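Grakorcombe Community Learning – Textile Care, Unit 9
Handout: Preparing printed garments for folding

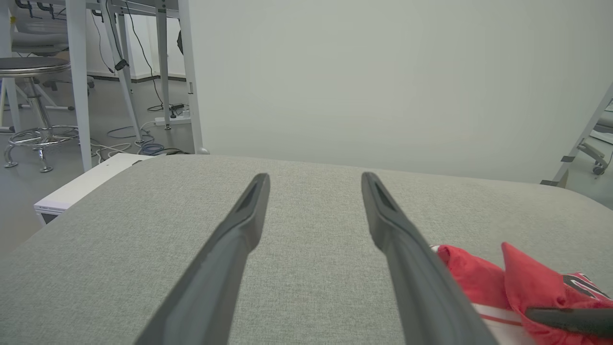 Before you fold a garment, you have to know what it is made of and where its weak places are. In this unit we work with knitted tops and shirts which have a print, because these are damaged most often by wrong folding. A red garment lying bunched up, with a black printed patch partly showing among white and red lines, should be opened completely before anybody decides where the folds will go. Please do not pull it by one corner. Put both hands inside the cloth, find the shoulders and lift from there.

1. The surface

We work on fabric, and the best is a plain one with a fine weave. A smooth table lets the garment slide away when you press the sleeves, and a rough towel holds it too strongly. Light grey is a good colour for the work, as dark threads and lint can be seen on it at once. Brush the surface before each garment. If you use the Pernach padded cover at home, wash it at 30 degrees and dry it flat.

2. Opening the garment

Lay the garment with the print facing down. Smooth it from the middle to the sides with an open hand. Do not smooth from the hem to the collar, this makes a wave under the neck which you will find again after folding. Look at the side seams: they should lie on the two edges. In cheaper garments the seams are often twisted, and then you follow the cloth and not the seam.

3. Where to fold

A fold should not cross a print if it is possible to avoid it. Thick prints crack along the line, and the crack stays after washing. With a small print on the chest this is easy. With a big one, fold the sides in beside the print and then roll the garment loosely from the hem. Narrow stripes are useful here, you can take them as a ruler and check that your fold is straight.

4. Stacking

Make a stack by weight and not by colour. A thin summer top is often near 200 grams, a heavy sweatshirt can be 500 or more. The heavy ones go at the bottom – also when the owner wants to wear them first. Between two thick prints put a sheet of Asimus tissue, the shiny side up.

5. Practice for next class

Bring one printed garment from home, clean but not ironed. Fold it two times by the method in part 3, leave it overnight and write down what marks you see in the morning. Those who have no printed garment can borrow one from the Aryee box beside the door. Please return it folded.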